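빈 피킹 성공률을 어떻게 읽을 것인가

로봇 파지 분야의 논문을 읽다 보면 초록 마지막 줄에 성공률 숫자가 하나 나온다. 독자는 그 숫자를 기억하고, 다음 논문은 그 숫자를 넘었다고 쓴다. 나는 이 관행이 연구에 별 도움이 되지 않는다고 생각한다. 성공률을 보고하지 말자는 말은 아니다. 어떤 시도를 한 번으로 세었는지, 실패한 뒤에 상자 안이 어떻게 되었는지를 함께 적지 않으면 그 숫자로 방법을 비교할 수 없다는 말이다.

우리 연구실은 지난 학기에 Flollow라는 파지 정책을 시험했다. 상자 안의 물건을 하나씩 집어 밖으로 옮기는 과제이고, 물건의 형상 모델은 쓰지 않는다. 비교 대상은 우리가 이전에 쓰던 Edora였다. 물건은 64종을 준비했고, 매 회차에 16개를 골라 상자에 부었다. 상자를 다 비우거나 연속으로 두 번 실패하면 회차를 끝냈다. 이 종료 조건이 문제의 출발점이다.

연속 두 번 실패에서 멈추면 어려운 물건은 거의 시험되지 않는다. 정책은 쉬운 것부터 집는다. 점수가 높은 후보를 먼저 고르도록 학습했으니 당연한 일이다. 회차 초반에는 성공이 쌓이고, 후반에 남은 몇 개 앞에서 두 번 실패하면 그대로 끝난다. 분모에는 실패가 두 개만 들어간다. 상자에 물건이 남아 있어도 성공률은 높게 나온다. 처음 정리한 표에서 Flollow와 Edora의 차이는 2퍼센트포인트였는데, 비우지 못하고 남긴 물건 수로 다시 정리하니 순서가 뒤집혔다. 두 표는 같은 기록에서 나왔다.

그래서 나는 시도당 성공률보다 회차당 잔여 물건을 먼저 보고해야 한다고 주장한다. 현장에서 상자를 비우는 일을 맡길 생각이라면 궁금한 것은 결국 무엇이 남느냐이다. 남은 물건의 종류도 적어야 한다. 투명한 것, 납작한 것, 벽에 붙은 것은 서로 다른 이유로 남는다. 이것을 하나의 실패로 합치면 다음에 무엇을 고쳐야 할지 알 수 없다.
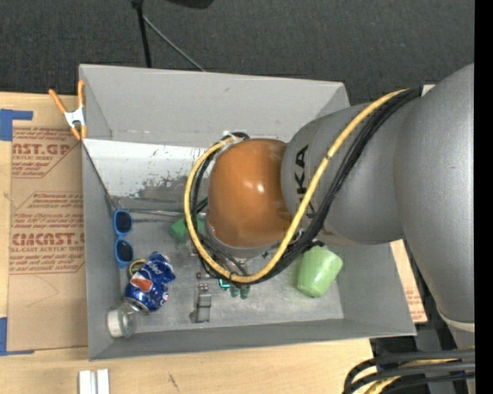 회색 상자 위로 들어온 로봇 팔. 찌그러진 캔과 컵, 왼쪽 벽에 기댄 선글라스, 구석에 누운 투명한 병이 상자 안에 있다.

벽과 구석은 따로 다룰 만하다. 물건이 벽에 붙으면 손가락 하나가 들어갈 틈이 없다. 여기에 투명한 재질까지 겹치면 깊이 값이 비거나 바닥 값으로 읽혀서, 정책은 그 자리에 물건이 없다고 판단한다. 앞의 것은 접근의 실패이고 뒤의 것은 인식의 실패이다. 해결책도 다르다. 벽 쪽 물건은 먼저 밀어서 가운데로 옮기는 동작을 넣으면 나아질 수 있지만, 보이지 않는 물건은 밀 생각조차 하지 못한다. 우리 기록에서 손으로 원인을 나누어 보니, 구석에 남은 물건 가운데 11개는 파지 후보가 한 번도 생성되지 않은 것이었다. 시도가 없었으니 시도당 성공률에는 흔적이 남지 않는다.

반론도 있다. 시도당 성공률은 계산이 간단하고 오래 쓰여서 과거 결과와 견줄 수 있다는 것이다. 일리가 있고, 나도 그 값을 빼자고 하지는 않는다. 다만 과거 결과와 견줄 수 있다는 말은 대체로 과장되어 있다. 물건 세트가 다르고 상자의 깊이와 벽의 기울기가 다르다. 물건을 붓는 방법도 다르다. Illitz 벤치마크처럼 물건 목록을 고정한 경우에도 초기 배치는 실험자의 손에 달려 있다. 손으로 하나씩 놓는 사람과 통째로 쏟는 사람의 숫자가 같은 표에 들어간다.

두 번째 반론은 비용이다. 회차를 끝까지 진행하려면 시간이 더 든다. 실제로 종료 조건을 없애고 모든 물건에 대해 최소한의 시도를 강제했더니 실험 시간이 두 배를 조금 넘었다. 적은 부담은 아니다. 그래도 회차 수를 줄이고 각 회차를 끝까지 가는 편이 낫다고 본다. 쉬운 물건을 집는 장면을 수백 번 반복해도 새로 알게 되는 것은 적다.

사람의 개입을 기록하는 문제도 남아 있다. 케이블이 걸려서 멈춘 경우, 물건이 상자 밖으로 튄 경우, 그리퍼가 물건을 물고 놓지 않은 경우에 연구자는 손을 넣어 정리하고 다시 시작한다. 논문에는 보통 ‘해당 시도는 제외하였다’라고 한 줄로 적힌다. 이것을 제외할지 실패로 셀지는 저자마다 다를 수 있으나, 몇 번이었는지는 적을 수 있다. 우리는 Zaugg라는 간단한 기록 도구를 만들어 손을 넣을 때마다 버튼을 누르게 했다. 처음에는 자주 잊었고, 영상을 돌려 보며 빠진 것을 채워 넣었다. 지금은 개입 횟수가 결과 표의 네 번째 열에 들어간다. 보기 좋은 열은 아니다.

결과 표에 최소한 네 가지를 넣자고 제안한다. 시도당 성공률, 회차당 잔여 물건 수, 후보가 생성되지 않은 물건 수, 사람의 개입 횟수이다. 여기에 종료 조건과 물건을 붓는 방법을 본문에 한 문단으로 적으면 다른 연구실에서 같은 조건을 만들어 볼 수 있다. Flollow의 결과도 이 형식으로 다시 쓰고 있으며, 먼저 돌린 표는 부록으로 옮길 예정이다.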